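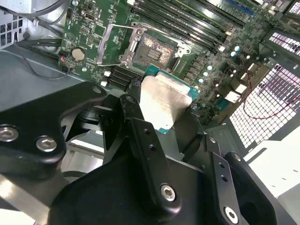 プロセッサーとソケット

Wituvton 相談広場 > パソコンと生活 > 古い機械

古いデスクトップを使い続けるか、中古に替えるか迷っています

雨あがりの自転車 2018年2月19日

はじめまして。日本語で長い文章を書くことにまだ慣れていませんので、読みにくい所がありましたらお許しください。

私は家で翻訳の仕事をしています。使っているパソコンは、前の会社をやめる時に安くゆずってもらったデスクトップです。長い間よく働いてくれましたが、去年の冬からだんだん遅くなりました。電源を入れてから仕事を始められるまでに、お茶を一杯いれて、飲み終わるくらいの時間がかかります。

主に使うものは、文書のソフト、辞書、メール、それから「Miranda」という翻訳メモリのソフトです。Mirandaは古い版で、もう新しく買うことができません。私の用語集には2801の項目が入っていて、これをなくしたら仕事になりません。説明書には、登録した機械でだけ使えると書いてあります。部品を替えたら「別の機械」と判断されるかどうか、説明書を三回読みましたが、わかりませんでした。

今、考えている方法は二つあります。

一つ目は、今の本体を残して、中の部品を新しくする方法です。友人はプロセッサーを替えればいいと言います。しかし私はふたを開けたこともありません。

二つ目は、Trillholm駅の前にあるZimoという中古の店で、整備された本体を買う方法です。店の人は親切でしたが、保証の紙に書いてある言葉が難しくて、どこまで直してもらえるのか理解できませんでした。

ゲームはしません。動画も、ときどき料理のものを見るだけです。速さよりも、仕事の途中で止まらないことが大切です。締め切りが二月の終わりに一つありますので、その前に何かをするべきか、後にするべきかも教えてください。

よろしくお願いいたします。

補足
メモリの量を聞かれると思いましたので調べました。しかし画面のどの数字がメモリで、どの数字がディスクなのか自信がありません。「空き」と書いてある所は赤くなっていました。

回答 みかんの皮

赤いならディスクがいっぱいです。いらないものを消してください。私のはそれで直りました。新しいのを買う必要はないと思います。

あと、ごみ箱を空にするのを忘れる人が多いです。私も忘れていました。

回答 二階の物干し

こんばんは。私も外国から来て、家で仕事をしている者です。機械の専門家ではありませんが、前に同じことで長く悩みましたので、少し長く書きます。

最初に締め切りのことを書きます。二月の仕事が終わるまで、本体には何もしないほうがよいと思います。遅くても動いている機械は、締め切りの前ではとてもありがたい機械です。私は締め切りの二日前に「少しだけ早くしよう」と思って設定を変え、辞書が開かなくなりました。その晩は紙の辞書で訳しました。紙の辞書は重かったです。

ただし、写しを作ることだけは今日していただきたいです。Mirandaには書き出しの機能があるはずです。古い版では「ファイル」の中ではなく「道具」の中にあるかもしれません。書き出した用語集は、外付けのディスクと、もう一つ別の場所に置いてください。私は自分あてのメールに付けて送っています。あまり上品な方法ではありませんが、出張先の宿で助かったことがあります。

書き出したファイルは、必ず一度開いて見てください。私の場合、ファイルはできていたのに、中の日本語がすべて記号になっていました。文字コードを選ぶ所を飛ばしたためでした。項目の数が2801と同じになっているかどうかも確かめると安心です。

次に、部品のことです。ご友人の意見に反対するようで申し訳ないのですが、プロセッサーを替えるのは最後に考えることだと思います。起動が遅い、空きが赤い、というお話でしたら、先に疑うのはディスクです。プロセッサーは、基板に合う種類が限られています。形が合っても、基板のほうの古いソフトが新しい部品を知らない場合があります。中古で手に入れると、返品ができるかどうかも店によって違います。文書と辞書が中心のお仕事なら、替えても気がつかないくらいの差かもしれません。

それから登録の問題です。何を見て「同じ機械」と判断するかは、ソフトによって違います。ディスクの番号を見るもの、基板の番号を見るもの、ネットワークの番号を見るものがあります。説明書に書いていない時は、昔の更新履歴を読むと書いてあることがあります。私の別のソフトは、説明書には何もなくて、更新履歴の小さい字の所に「登録の解除」の手順がありました。解除してから移せば、新しい機械で登録し直せる形でした。Mirandaも同じだとは約束できませんが、探す価値はあります。

そして、登録が移せないとわかった場合でも、用語集の中身が表として書き出せれば、仕事は続けられます。私は今、普通の表計算で用語を管理しています。検索は少し不便です。しかし、どの会社がなくなっても開けます。

保証の紙についても書きます。私がZimoではない別の店で教わった読み方です。「初期不良」は、買ってすぐに見つかった故障のことです。「自然故障」は、普通に使っていてこわれた場合です。「消耗品を除く」と書いてあったら、電池などは直してもらえないという意味が多いです。紙の前で店の人に「この言葉は、どういう時のことですか」と一つずつ聞いても失礼ではありません。私はいつも鉛筆で母語の意味を横に書かせてもらいます。店の人が急いでいない時間、たとえば昼前に行くのがよいと思います。

もう一つ、机のまわりのことです。本体を床に直接置いていらっしゃいませんか。私は置いていました。冬は足もとの暖房の風が本体に当たっていて、それをやめただけで音が静かになりました。お金はかかりません。

本体を横にして開けたままにする時は、上に飲み物を置かないようにお願いします。私の家ではお茶でした。
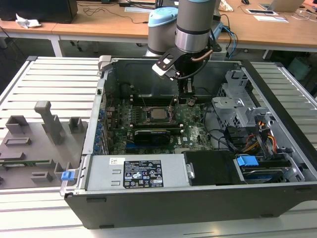 回答 砂時計と定規

前のお二人の答えと重なる所は短くします。私は以前、事務所でパソコンの入れ替えを手伝っていました。日本語は勉強中です。

費用の考え方
部品の値段だけを比べると、今の本体を直すほうが安く見えます。しかし翻訳のお仕事でしたら、止まっている時間も費用に入れてください。自分で初めて作業をする場合、半日では終わらないと考えたほうが安全です。うまくいかなかった時に店へ持って行く時間も必要です。

私がした計算を書きます。家計簿と同じで、紙の左に「直す」、右に「買う」と書き、下に、そのために失う仕事の時間を書きました。右が高くなりましたが、差は仕事二回分より小さかったです。それで買うことにしました。同じ計算をしても、左を選ぶ人もいると思います。

片付けの順番
買うと決める前に、空きを増やしてください。みかんの皮さんの言うとおり、これだけで楽になる可能性があります。ただ、何でも消してよいわけではありません。私は次の順番でしています。

・ダウンロードのフォルダーを大きい順に並べて、上から見る
・同じ写真が何度も入っていないかを見る
・終わった案件は、顧客との約束を確認してから外付けに移す
・名前を知らないファイルには手を出さない

最後の項目は大事です。同僚が「知らない名前だから」と言って消したものが、印刷に必要なものでした。その日は200枚の資料を隣の部署の機械で印刷することになり、みんなで階段を何度も上り下りしました。

事務所の共有フォルダーには、だれも開いていない会議の写真が約800枚ありました。写真は一枚ずつは小さいのですが、動画が混ざっていると急に重くなります。料理の動画を保存していらっしゃるなら、そこも見てください。

中古の店で聞くこと
私なら次のことを聞きます。電源を入れる所を見せてもらえるか。ディスクは新しいものに替えてあるか。古い本体のデータを移す手伝いをしているか、その料金はいくらか。こわれた時は店に持って行くのか、送るのか。送る場合、だれが送料を払うのか。

返事をその場で全部覚えるのは、外国語では特に難しいです。私は質問を先に紙に書いて、下に空白を作っておきます。店の人がそこに書いてくれたこともあります。字がとてもきれいな方でした。

古い本体の扱い
新しいものが来ても、古い本体は2か月くらい捨てないでください。移し忘れたものは、少したってから思い出します。私の場合は請求書のひな型でした。住所と口座の書いてある、いちばん大事なファイルです。

捨てる時は、市の決まりと店の引き取りの両方を調べてください。中のデータを消してから渡すことも必要です。消す作業が不安な時は、消したことの証明を出してくれる所があります。有料の場合が多いので、先に聞いてください。

二階の物干しさんの、文字コードのお話に一つ付け足します。書き出したファイルを開いて記号だらけでも、すぐに消さないでください。開く側の設定を変えると読める場合があります。

お礼 雨あがりの自転車

みなさま、ていねいに教えてくださってありがとうございました。

まず用語集を書き出しました。Mirandaの「道具」の中に、本当に書き出しがありました。一度目は記号になりましたが、文字コードを変えてもう一度すると、きれいに読めました。項目の数も同じでした。

ごみ箱も空にしました。恥ずかしいですが、使い始めてから一度も空にしていなかったようです。赤い色は消えましたが、起動はまだ遅いです。本体は床に置いてありましたので、低い台の上に移しました。

締め切りまではこのまま使います。その後、質問の紙を作ってZimoへ行ってみます。更新履歴はまだ見つかりません。昔の箱の中にCDがあるはずですので、週末に押し入れを探します。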